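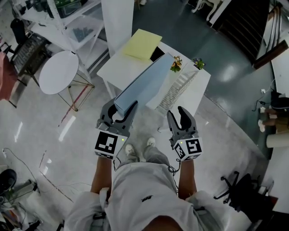 Light blue box on a white table, with a gripper at its near end.

Workel Event Hire – Booking and Equipment Records
Read me first

Contents
The folder holds 186 booking records kept by Workel, a party and event hire firm based in Sarkthorpe. The records cover marquees, dance floors, lighting and table settings supplied to weddings, school balls and company dinners. They were prepared for release by Hatsue Hirose.

Files
bookings.csv – one row per event
items.csv – one row per type of item hired, linked by booking number
venues.csv – venue name, town and type of access

Fields
Guest numbers are those given by the customer at the time of booking. They were not updated if the final figure changed. Events with more than 80 guests are marked "large" and carry a second delivery slot. Delivery times are local and use the 24-hour clock. Distances are in miles from the Sarkthorpe depot; no delivery was made beyond 40 miles.

Customer names, telephone numbers and street addresses have been removed. Venues in Gekedby are listed by town only, at the request of their owners.

Known gaps
Deposits are missing for 50 bookings taken by telephone. Bookings transferred from the former Sugiyama depot use an older set of item codes, and these have been left as they were. Cancelled events remain in the file with an empty delivery time.

Terms of use
The records may be used for study and teaching. Any published work should name Workel as the source. Corrections are accepted in writing and are added each June.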